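Unit 6 handout: Perception and grasp control for thin, flexible objects

Course coordinator: Viola Donati
Lab supervisor: Huw Kemeys

6.1 Where this unit sits

Units 4 and 5 dealt with rigid parts on a known plane. The pose estimator returned six numbers, the planner treated them as exact, and the gripper closed to a commanded width. Every one of those steps relied on the object keeping its shape. This unit drops that assumption. The task is stem handling: given an arrangement of artificial flowers, select one stem, reach it, close on it and move it without disturbing its neighbours more than necessary.

Read sections 6.2 to 6.5 before the lab. Section 6.6 is the lab sheet.

6.2 The workcell

The Grevirside cell has two arms on a common front rail, each with a camera at the wrist, and one fixed camera covering the table. The software runs as four processes: capture, perception, planning and control. They communicate through Tokotska, the message layer introduced in Unit 2. Joint states are published at 133 Hz. All three colour streams are published at 40 Hz.

The joint and image rates are not integer multiples. An image will almost never coincide with a joint sample, so the transform from wrist camera to base must be interpolated at the image timestamp. Using the latest joint state instead gives an error that grows with arm speed. At approach speed it is larger than the width of a stem.
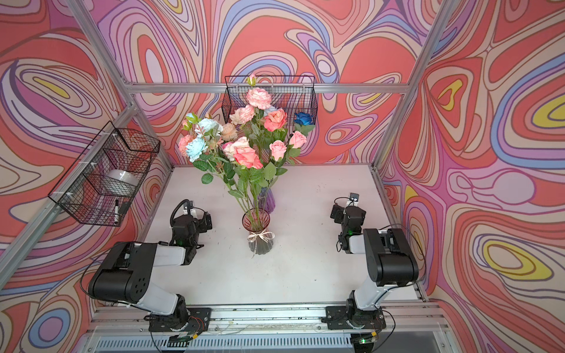 Figure 6.1. Workcell from the fixed camera, with the bouquet at the centre of the table and an arm on either side.

6.3 Segmentation against a patterned background

The wall panels in Figure 6.1 are a hard case for colour-based segmentation. The bands include pinks, blues and creams close in hue to several of the petals, and the thin dark outlines produce strong edges at every scale. Students who reuse the hue threshold from Unit 4 will find that it labels large areas of wall as flower.

Two cues are more dependable. The first is parallax. As the wrist camera moves, a stem near the gripper shifts much further in the image than the wall does. The Collet library provides a two-view residual: fit a homography to the wall plane, warp one image onto the other, and keep whatever does not align. The cell has more than one wall, so fit each plane separately. A single homography leaves false residuals on every panel except the one it was fitted to.

The second cue is the stem's own colour. Green is uncommon in the wall pattern, so a green mask combined with the parallax residual gives a usable candidate set. It will also include leaves. Remove these with a width filter: compute the medial axis, measure local width along it, and discard segments wider than the stem limit in the configuration file.

The glass vases need separate treatment. A stem seen through glass or water is refracted, and its apparent position is wrong by an amount that depends on viewing angle. Mask out the vase region and do not place grasp points below the rim.

6.4 Selecting a grasp point

Represent each candidate stem as a cubic spline through its medial axis points. Sample the spline at 53 positions and score each sample on three terms:

clearance - distance from the gripper's swept volume to the nearest point that does not belong to the stem
curvature - lower is better, as the jaws assume a locally straight section
visibility - fraction of the last ten wrist images in which the sample was observed

The default weights are equal. They are a starting point only, and the lab asks you to change them. Side shoots and thorn-like bumps reduce the usable length of a stem considerably. The medial axis will usually fork at a shoot, and any sample within one jaw width of a fork should be rejected outright.

Huw Kemeys keeps a set of 1424 labelled wrist images on the course drive under Kastham. Use the training portion to tune the weights. Do not tune on the test portion.

6.5 Closing and holding

Position control is a poor choice for the final closure. The commanded width would have to match a stem diameter that perception cannot measure well enough. Close at constant low velocity instead, and monitor motor current. Contact is declared when the filtered current stays above the threshold for five consecutive control cycles.

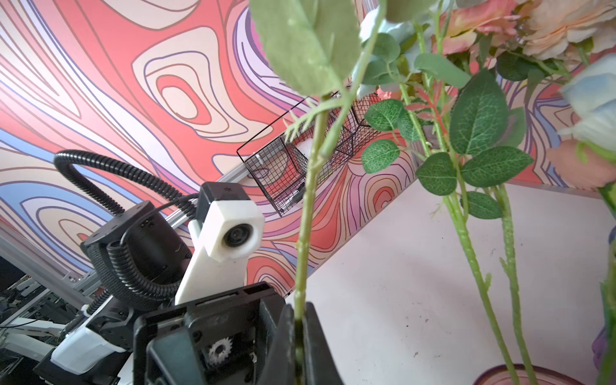 After contact, switch to a current hold. The switch must be bumpless: initialise the current controller's integrator with the value measured at the transition, or the jaws will kick. A kick on a rigid block goes unnoticed. On a flexible stem it travels to the flower head and starts an oscillation that takes several seconds to die away.

Current alone does not establish what has been grasped. A leaf folded between the jaws gives a similar trace. The control process therefore requests one confirmation from perception before any lift, using the wrist camera of the other arm where its view is clear. If confirmation fails, open, retreat along the approach vector and rescore. Do not retry the same sample.

During the move, limit acceleration at the wrist as well as at the joints. The joint limits in the default file were set for rigid parts and are too high for this task.

6.6 Lab sheet

1. Replay the supplied log and plot the camera-to-base transform with and without interpolation. Report the maximum difference in translation.
2. Implement the parallax residual with one plane per wall panel. Submit the mask for one wrist image.
3. Tune the scoring weights on the training portion and report the test result once.
4. Run the closure routine on the cell with the enclosure clear of hands. Submit the current trace with the contact time marked.
5. Remove the integrator initialisation, repeat step 4 and compare the two traces in one paragraph.

Code and report are due by 5 p.m. on the last teaching day of April. Late work goes to Viola Donati by email, with the commit hash in the subject line.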